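Chapter 10
Working Beside the Machine

When the packing firm Lotia brought in its first robots, Rafia Talpur had 78 people on her floor, and every one of them (she told me this over a very long lunch!) wanted to know what would become of their day.

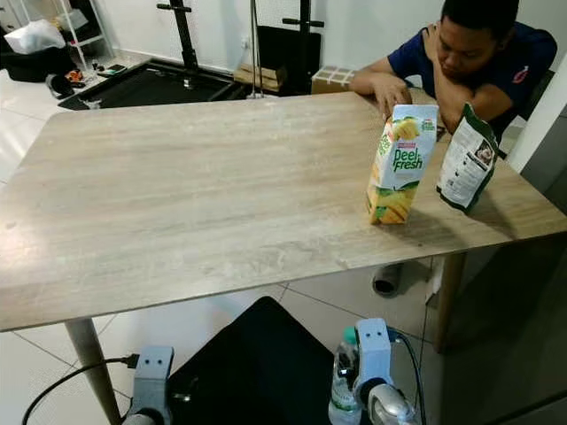
Figure 10.1 A juice carton and a pouch on the table between worker and robot.

We'll begin with her question, then: when the lifting goes to a machine, what work is left, and who gets to decide?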